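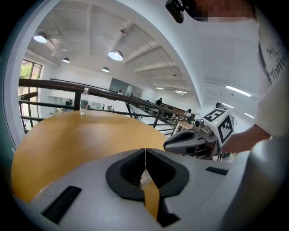
A round table on the mezzanine, with the desks of the lower floor past the railing.

The case against the office mezzanine is usually made on cost per square foot, and on those terms it is hard to answer. A raised floor that stops short of the walls carries the expense of structure, stairs and railing, and returns less area than a full second story would. I want to argue for it anyway, on grounds that a space budget does not record, and with one condition concerning furniture.

The condition first. An open mezzanine should be furnished with tables that have no assigned user, and at least one of them should be round. If it is filled with desks it becomes an annex to the lower floor, with worse air and a staircase. Most of the mezzanines I have surveyed have gone this way. The floor below runs out of desk positions, four are moved up as a temporary measure, and within a year the upper level has a printer.

The round table matters for reasons of geometry. A rectangular table in an open area establishes sides and ends. People working together at it settle on opposite long sides, which puts the work upside down for half of them, or crowd along one side and leave the other to coats. At a round table of moderate diameter any two people can set the angle between them by moving a chair a little or, if they are standing, by taking a step. Work done with the hands benefits most. Two people handling equipment over a tabletop need to be near each other without their elbows meeting, and a curved edge lets them find that position without discussion.

There are drawbacks. Round tables do not tile. They waste floor at the corners of any rectangular room and they cannot be pushed against a wall to any purpose. A mezzanine with a curved railing is a different case. The plan has already been spoiled for rectangles, and a rectangular table placed beside a curve leaves wedges of floor that collect boxes. A round table leaves gaps too, but they are the shape of a person walking through.

Material is a second point on which I disagree with current practice. White laminate is specified almost by default for shared tables. It reflects overhead strip lighting directly into the eyes of anyone looking down at small parts, and it shows every mark. A wooden top in a mid tone, honey or a little darker, gives less contrast with the hands and reasonable contrast with both black and white objects. It will take rings from water bottles. A shared table should be allowed to take them, and refinished when the surface begins to catch on paper.

The railing gets less thought than it deserves. Dušan Kuruc, with whom I drew up furniture plans for the Gedthorpe building, favored glass at the edge of every raised level, for daylight and for the view. My objection was practical. Glass panels have to be cleaned on both sides, and the outer side is over somebody's desk. Open metal posts and bars let the light through and can be wiped from the upper floor by one person with a cloth. They also pass sound, which was his counterargument, and he was right about it.

Sound is the serious weakness of the type. A person speaking at normal volume beside the railing is audible at the desks underneath, often more clearly than someone speaking on the lower floor, where screens and bodies intervene. A flat, hard ceiling makes this worse. Exposed beams scatter some of the reflection but absorb very little of it. The remedies are known: absorbent panels between the beams, carpet under the upper tables, and an enclosed room on the lower floor for anyone who needs quiet or has a long call to make. I would not approve an open mezzanine in a building without such a room.

At Nellcombe we logged complaints about noise for 7 months after the upper level was opened to general use. There were 47. All but 2 concerned telephone calls. Conversation across a table, including the conversation that goes with assembling or testing something, hardly appeared in the log at all. My reading is that listeners below tolerate two-sided talk better than half of a call, and that the useful rule for an upper level is therefore a short one about phones. Kristýna Kadlec, who kept the log, drew a harder conclusion and wanted the tables moved back from the edge. We moved them by around one chair width. It improved the passage along the railing and had no effect on the complaints that I could detect.

Lighting on these levels tends to be inherited from the hall as a whole. Pendant lamps are hung for the tall space and look well in it, but someone standing on the mezzanine is much closer to them than the designer of the lower floor had in mind, and glare from a dome shade is considerable once the eye is level with its rim. Fluorescent strips are plain and give even light on a worktop. Where both are installed I would put them on separate circuits, with one switch at the head of the stairs. A side window is worth more than either until late afternoon. If it faces trees, do not fit a blind until someone asks for one.

The full cost of the upper level at Nellcombe, furniture included, came to 3,738 per table position over the period of the lease. The Vaněk annex, furnished entirely with fixed desks, came in lower. Those who prefer the annex quote this figure often, and I do not dispute it. I dispute what it is being compared with. A fixed desk serves one person and stands idle whenever that person is elsewhere. The round tables at Nellcombe served whoever had something too large, too awkward or too talkative for a desk, and on most mornings they were taken by ten.

There remains the question of view. Facilities managers sometimes object that people on a mezzanine overlook the people below, who may feel watched. The objection has force where the upper level belongs to management. At Deltar it did, and the desks nearest the railing on the lower floor were the last to be chosen. Where the tables are open to everyone the relation changes, as the person looking down at eleven may be the one sitting underneath at two. I have seen no seating preference of the kind in buildings arranged that way, though my sample is small and I did not look for it from the start.

My recommendation to anyone with a mezzanine under review is to take the desks off it before deciding whether to close it. Put in two or three round tables, leave the railing open, and run the level through one winter, when the windows are shut and the acoustics are at their worst. A decision made in October on the basis of a summer's use will have to be made again.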